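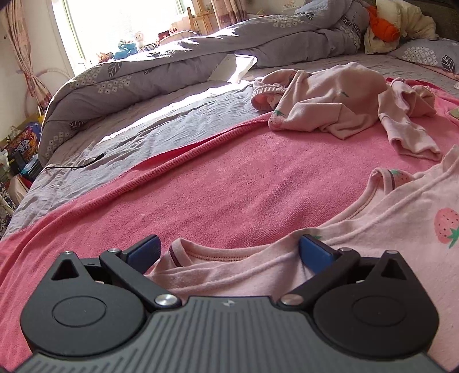
Irdale school uniform exchange to open second shop in Reldale

Families in Reldale will be able to pick up free second-hand school uniform from February, when the Irdale Uniform Exchange opens its second shop in the former Whitlock shoe shop on the market square.

The exchange takes in outgrown shirts, jumpers, skirts, trousers, blazers and PE kit, checks and washes them, and passes them on at no charge. No proof of income is asked for and there is no need to bring anything in to take something out.

In its last school year the Irdale shop gave out 3000 items to 745 families. Of those families, 211 travelled from Reldale or the villages beyond it, a bus journey of 50 minutes each way.

"We had parents coming over on the bus with two or three children and then finding we were out of the right size," said Chelsea Dunmore, who manages the exchange. "Having rails in Reldale means they can pop in after school, and we can move stock between the two shops when one runs short."

The new shop has a ground floor sales area, two changing cubicles and a sorting room at the back. Justeck, the Irdale shopfitting firm, has supplied the rails and shelving at cost. The lease runs for three years, with an option to extend.

Stock will cover all four primary schools in Reldale as well as the secondary school. Plain items that suit any school, such as white polo shirts and grey trousers, will be kept together by age. Items with a badge will be hung by school.

Malcolm and Beverley Lockwood, who ran the shoe shop until they retired, still own the building and have agreed a reduced rent for the first year.

Beverley Lockwood said: "We fitted school shoes here for a long time and August was always our busiest month. It is nice to think of children coming in again for their uniform."

The exchange is particularly short of secondary blazers in larger sizes, winter coats and football boots. Shirts with worn collars or cuffs can still be handed in, as many are mended by the sewing group led by Ching-wen Man. Name labels can be left in. Underwear, tights and swimwear cannot be accepted.

Donations for Reldale can be left at the Irdale shop now, or at the library in Reldale during its normal opening hours. Please wash items first and tie shoes together in pairs.

From February the Reldale shop will open from 2.30pm to 5.30pm on school days, and from 10am to 1pm during school holidays. The opening hours in Irdale are unchanged.

Ends

Notes to editors

The Irdale Uniform Exchange is run from 14 Mill Row, Irdale.

For interviews or to arrange a visit before opening, contact Clive Tunstall, press officer, on extension 1441.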